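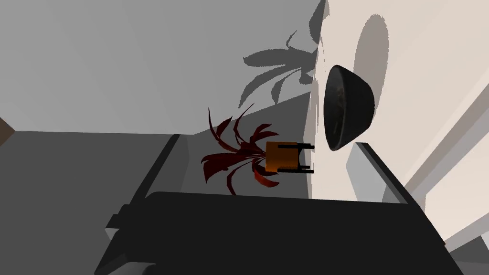 Sandro Ruggiero came to simulation from the stage. For some years he built lighting plans for small theatres, and he still speaks about rooms as if an audience will soon sit down in them. Now he works at Vestitis, in a rented floor above a print shop in Estholm, where he and his colleague Eduardo Pacheco prepare examples for a system that learns to pick up household things. I met them in July, and we spoke again by telephone when their second collection was finished.

My first question was why they do not simply use real kitchens. Ruggiero laughed at it a little. "We did use one. It was Eduardo's kitchen, and it was finished for him as a kitchen for two months. In the simulator I can change the colour of the walls before my coffee is ready."

The collection has 2,976 recorded attempts. Each one is a short run in which the arm goes to an object, closes its fingers and tries to lift. A person steers every run by hand controller, and the view from the wrist is stored together with the positions of the joints. Of these attempts, 2,009 were marked as good grasps. The others are kept too, with a note on what went wrong.

Pacheco does most of the steering. He is a quiet man who worked before as a crane operator in the harbour, and he told me that the two jobs are closer than people believe. "In the crane you also look from a strange place," he said. "The load is below you, you are tilted, the wind is there. After some weeks you stop turning your head. With the wrist view I had the same feeling. At first I was sick from it. Then one morning the wall was diagonal and I did not care."

I asked which objects give him trouble. He answered without thinking: plants. A mug is the same mug from every side, more or less, but leaves go in all directions and hide the part he would like to hold. With a potted plant he tries to reach the pot and leave the leaves alone. Bowls he likes better, although a dark bowl seen from the side can fool him about its depth, and then he arrives too early with one finger.

Ruggiero is more worried about shadows. An early version of their scenes, made with a tool they call Plivier, had almost none. The learner trained on it did well in its own clean world and badly when they tested it under a desk lamp. "It took the shadow of a plant for a plant," he said. "It went to the wall with great confidence. So we put the shadows back, strong ones and soft ones, and we moved the lights in every scene." There are 25 lighting plans now, and he drew all of them himself on paper first.

They do not agree about everything. Pacheco would throw away the runs in which he hesitated for a long time. Ruggiero wants them in, and he has won so far. "When Eduardo stops, he is deciding something," he said. "I would like the machine to see that too." Pacheco answered that often he was only scratching his nose.

The first collection, 1,568 attempts, was steered by Pacheco alone. For the new one they also asked people who had never held the controller, and the difference is easy to find in the recordings. New people come in slowly and very straight. Pacheco comes in from the side, in a curve, and turns the wrist late. Neither of the two men could tell me yet which way is better to learn from — they are training on both and will compare.

Before I left, Pacheco let me try. I needed four attempts for one cup, and all four are now stored under my initials.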